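Notes to self, hangers talk, Sun 2 August

Start before they have all sat down. If you wait for the back row to finish its coffee you will lose four minutes and never see them again.

Opening: ask who has more hangers than clothes. Hands will go up slowly. Ask who has ever bought a hanger on purpose. Fewer hands. Leave it there a moment. Drink some water.

Slide 2. The count. I did my own flat in May, every cupboard, the hooks behind both doors and the bag under the stairs. 51 hangers. 17 had nothing on them. I own four shirts I would wear in front of other people, so draw your own conclusions. (Pause for laugh. If no laugh, carry on as if none was wanted.)

Slide 3. Where they come from. Dry cleaner, shop that forgot to ask for it back, previous tenant. Mention the Guketti shop, which gives you one with every coat and charges accordingly. Do NOT do the voice.

Slide 4. Shapes. Keep this brisk, last time it ran to 30 minutes and a man left.
-- Wire: fine for a day, then your jumper has horns.
-- Thin plastic: cheerful, cheap, snaps in January.
-- Broad shoulder: kind to jackets, takes up the room of three.
-- With a lower bar: for trousers, in theory. In practice for the scarf you were going to put away properly.
-- Clip ones: skip unless asked. Someone will ask.

Slide 5. The rail. People spend money on the wardrobe and give no thought to the rod. Thick round rods and small hooks don't get on. You want to be able to lift a hanger off with one hand while holding a shirt in the other, and if the hook has to be persuaded, you'll put the shirt on the chair. Everything in this talk is about the chair, really. The chair is winning.

Pass round the Ritwood hook gauge here. Get it back this time.

Slide 6. Small racks against big ones. My view, which I hold more firmly each year, is that a small rack makes you decide. Pascual (the wardrobe, not the range of drawers) holds 454 litres according to the leaflet, and I have never met anyone who measures a cardigan in litres. Fill it and you stop looking at what is in there. A short rail with a handful of things on it you look at every morning, like it or not.

Counter-argument: a small rack looks sad when there's only one thing up and the rest is bare hangers. Fair. Mine looks like that most Sundays. Say so.

Slide 7. The order of work. Empty hangers to one end before you hang anything. Have the pile within reach of the rail. Soft things in a basket, folded or not, I've stopped judging. One garment at a time, shoulders first, hook last. Don't match colours, you'll be there until Tuesday.

If the Galtero lot are in, expect the question about all hooks facing the same way. Answer: yes, if it makes you happy. It has never made a shirt flatter.

Slide 8, two up. Leave them on screen while you talk about bare hangers and do not read from the slide.

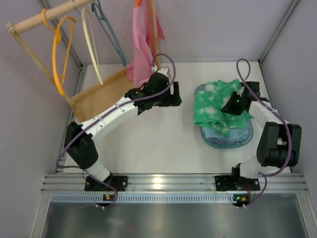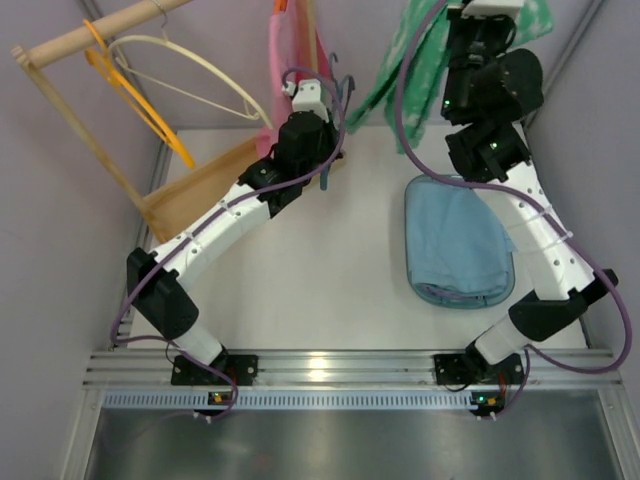

Slide 9. What to take home. Thin out the bare ones until you have a few spare and no more. The rest go to a charity shop, which will be less pleased than you hope. Ring first.

Then questions. Last time somebody near the door told me that a few spare was how it had started in her house, that a spare hanger is an invitation to buy a blouse, and could I please say a number. I said two. She said one, and got the bigger round of applause.

Have a number ready. Check the clicker battery. Gauge!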